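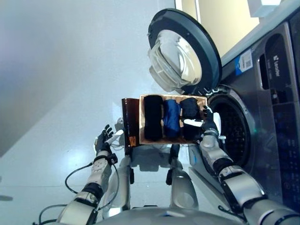 Fabian Reisinger

Front loader smells like a swamp and my towels do too, help?

So we moved into a rental in Clodside in February and inherited the washer, a front loader. It cleans fine as far as I can tell, but after 2 weeks the towels came out smelling sour, and now my T-shirts have it as well. I've run it hot and empty, I've bought the expensive detergent, I've used more of the expensive detergent. Nothing. My landlord says it's "the water in Clodside" – my neighbor laughed at that. Is there something I should be cleaning, or do I just start saving for a new one?

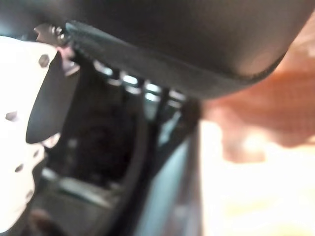 Photo: Fabian Reisinger

Oh, and we only do 4 loads a week, mostly at 40 degrees or cooler (the dial is in Celsius, don't ask me why).

trummer_mom
Posted 7:15 pm

Use LESS detergent! I did exactly what you did and made it so much worse. The extra soap doesn't rinse out, it just sits in there and turns to slime, and then your towels get a nice coating of it every time. Two tablespoons, tops. And skip the fabric softener on towels for a while.

Then pull back the rubber gasket and wipe inside the fold, all the way around. Bring a rag you hate. I found a baby sock and a guitar pick in mine, and we don't own a guitar.

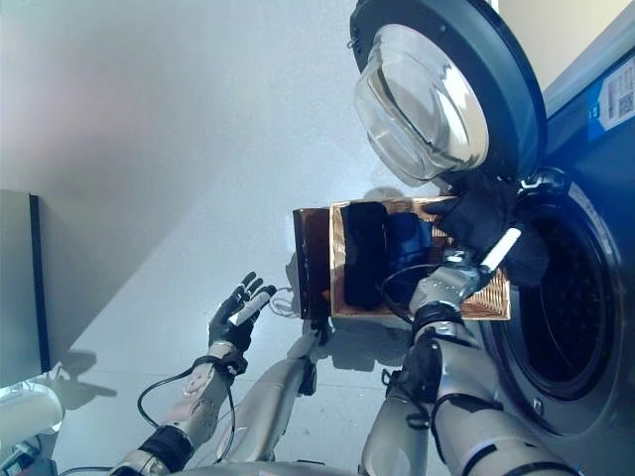
After that, find the drain filter. On a lot of them it's behind a little panel down at the bottom front. Put a shallow pan and some old towels under it before you unscrew anything, go slow, and rinse the gunk off in the sink. I do mine every couple of months now and the smell hasn't come back.

jirlow_jim

just leave the door open 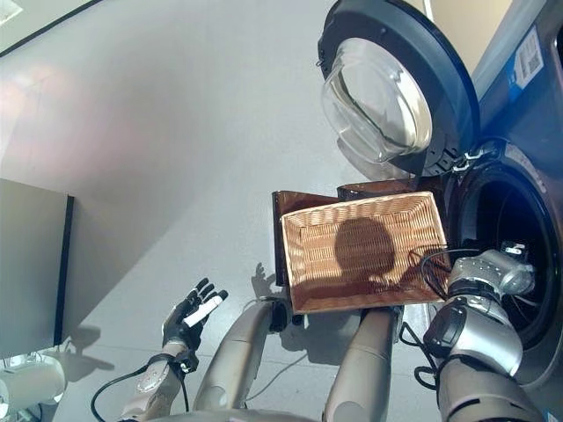

Door open, basket at the drum

Liltenham Laundry Nerd
1,176 posts

Jim's right, he's just short on words. Leave the door open between loads, and pull the soap drawer out a bit too. For the towels you already have, do one hot wash with no softener and dry them all the way the same day. If they still stink after 7 washes or so, I'd give up and make them dog towels.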